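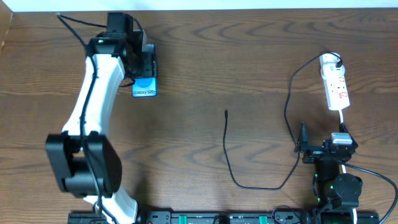

Right, the Itham bridge. A lorry hit it again this week and we've already had the press release telling us the new warning system "performed as designed". I've got questions. Thread.

For anyone not local: low railway bridge, Lusik Lane, just past the garden centre. Tall vehicles hit it. They've been hitting it as long as I've lived here and the brickwork on the town side looks like somebody's been at it with a spoon.

In July the county put in a Plovora height warning sign. A beam goes across the road, something tall breaks the beam, the sign lights up and tells the driver to turn round. We were promised this would "all but end" bridge strikes on the lane.

Since then there have been 4. That's my own list, from the diversion notices on the county's roads page, so correct me if you've got a better one. I'd be glad if it was three.

Now the release, dated 22 October 2021. It says the sign "activated correctly on approach" and the driver "did not respond to the instruction". No mention of how anyone knows that. Is there a log? Does the sign record when it lights up? If so, publish it. It'd be one page.

I asked the press office. The reply said the system is "regularly monitored". I asked by whom. That was a while ago.

What I can tell you is where the sign is. It's after the turning for the industrial estate. So if you're in a high-sided lorry and it lights up, your choices are to reverse round a blind bend or stop dead and wait for somebody in uniform. I'm not defending the driver, he should know how tall his lorry is, but "did not respond" is doing a lot of work there.

Somebody in my replies says the sign was put there because that's where the power supply is. I can't stand that up. Would explain a lot though.

Then the buses. The 42 goes under that bridge, or it's supposed to. Single deckers only, they fit fine. When the bridge is hit the road shuts until an engineer has looked at it, and Pandey Coaches send the 42 the long way round by the bypass, missing out every stop between the chapel and the school.

The release says bus passengers faced "minor delays". I was one of the passengers. There wasn't a delay at my stop, there was no bus. Those are different things and I wish they'd stop using one word for both.

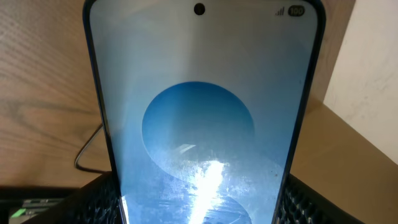
Phone on 100 per cent. The bus app still had the 42 down as "due".

And that's a separate moan but I'll have it here anyway. The app went on showing the 42 as due in 5 minutes, then it showed it as departed. Departed from where? It was on the bypass. I've asked Pandey whether diverted journeys get counted as having run. If they do, the punctuality figures for this route aren't worth much.

To be fair to Pandey (I'm told I never am) the driver on the next one through was very good, let people off wherever it was safe and rang ahead about a connection. My complaint is with whoever decides what goes on the screen.

Back to the bridge. The release also says closures are "significantly shorter" under the new arrangements. Shorter than what? The county's own scheme paper gives 297 minutes as the average closure before the sign went in. It gives no figure for after. You can't have shorter with only one number.

And why would a sign make a closure shorter anyway? The lorry's still under the bridge. The engineer still has to drive over from wherever the engineer lives. I've read the scheme paper twice looking for the bit that explains this and I can't find it.
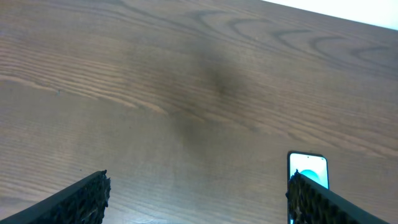

Several of you have sent me the picture going round of the bridge deck "sagging" after this week's hit, and I don't buy that either. The line of the parapet drops towards the right, yes. So does the far edge of the table in my photo, and that edge is as straight as you like — it's the tilt of the camera. In the bridge picture the lamp post leans by the same amount, which should've been a clue. Trains were back over it by teatime. If I'm going to nag the county for evidence I can't go waving that about.

So, please stop sharing it. It hands them an easy thing to knock down and then they needn't answer the rest.

What I'd like to see, in no order: the activation log from the sign. The closure times since July. A straight answer on whether moving the sign back before the estate turning was ever costed. I suspect it was, and that the answer was a number someone didn't like.

Yes, I know about the proposal to lower the road. It floods there already. Go and look at it after a wet night and tell me you want it lower.

No, I don't think it's a cover-up. I think someone bought a sign, it was put in a daft place, and now every release has to say it's working.

I've put the request in formally under freedom of information. Will add whatever comes back to the end of this thread, including if it shows I'm wrong about the sign.

Meanwhile if you use the 42, check the roads page before you leave the house and don't go by the app.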